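Flinia dish brush, the long-handled one
Reviewed by Maricel Castillo

I paid 19 dollars for this in February, which is a lot for a dish brush. The box says the bristles hold their shape for 200 washes. Mine were splaying well before that, and I only do mugs and the odd pan.

The long handle does get to the bottom of a tall mug without wetting your cuffs. I'll give it that. But it's slick once soap gets on it, and there's no hook or loop, so it ends up lying along the counter. Mark Anthony says I scrub too hard. Maybe.

Our sink and the teal mug:
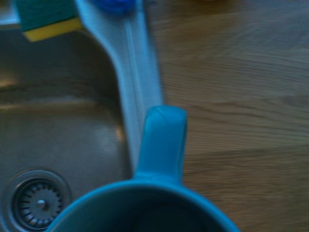
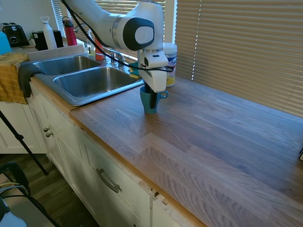
For coffee stains I still go back to a plain two-sided sponge, and a pack of 6 costs far less. Flinia sells replacement heads, but I'm not buying one until they fix the grip. Two stars.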